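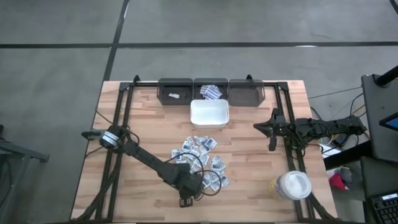
About Grimham Workshops

Grimham Workshops is a joinery and furniture school on the edge of Berken. We teach adults to make and repair things in wood, from a first bread board to a full set of kitchen chairs. Most of our students have day jobs and come to us in the evenings or for a block of days in their holidays.

The school was started by Roswitha Kuhlmann, who had run a repair shop in the Grammont building for years and kept being asked to show people how it was done. The first course had 4 students and one set of chisels. Reinhold Fuchs joined the following January to teach chair making, and he still does. We moved to our present rooms on Aranda Street when the old ones became too small.

Courses

The beginners' course covers measuring, sawing, planing and the common joints. After that you can choose chairs, boxes and drawers, or repair. The repair course is the one we are best known for locally. You bring a piece from home and work on it for the whole term, and if it isn't finished by the end you can leave it in the store until the next one begins.

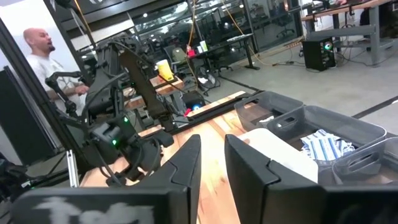
Light wooden tabletop with the grain showing.

We buy ash, oak and beech from sawmills within a day's drive and sell it on to students at cost. Offcuts are free. Tools are provided, though many people like to bring their own plane once they have used one for a while.

Fees and places

A term costs 420, including the use of tools and a locker. Block courses are priced separately and are listed in the course booklet. In our last full year 136 people took a course with us. The library upstairs holds 1,000 books and pattern sheets, and former students may borrow from it.

Grimham Workshops, Aranda Street, Berken | Contact us | © Grimham Workshops. All rights reserved. | Back to top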